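The Table at Medina

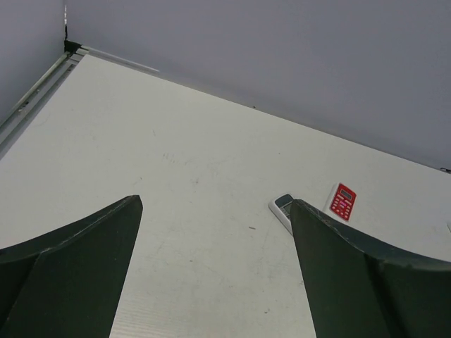 The white table, with the remotes toward the back.

Lacey Rudd had been given the flat on Medina for 57 days, and the inventory had to be signed before noon. The form came from Nullow, the letting agent. It ran to 22 lines. Line 4 read: table, white, one, condition good.

She crossed out "good."

The surface had gray scuffs left of center and a group of streaks that looked like pencil. She wet a cloth and rubbed one streak for a minute. It got no lighter. She wrote "marked, permanent" and put her initials in the margin. The deposit was 3,000, and her last landlord, a firm called Keltis, had kept most of hers over a burn on a counter that predated her by years.

Line 5 read: remote control, one.

There were two. She pressed the power button on the white one and listened. In the bedroom the heater clicked. She pressed it again and the heater clicked off. The second remote did nothing to the heater, the television or the blinds. She changed the batteries and tried it in each room, then in the hall, then with her arm out of the kitchen window.

Across the courtyard, on the third floor, a light went on.

She pressed the button again. The light went off. After a moment a man came to the glass and looked at his ceiling.

Lacey put the remote back on the table, at the angle she had found it. On line 5 she changed "one" to "two" – the form had no column for function – and signed at the bottom.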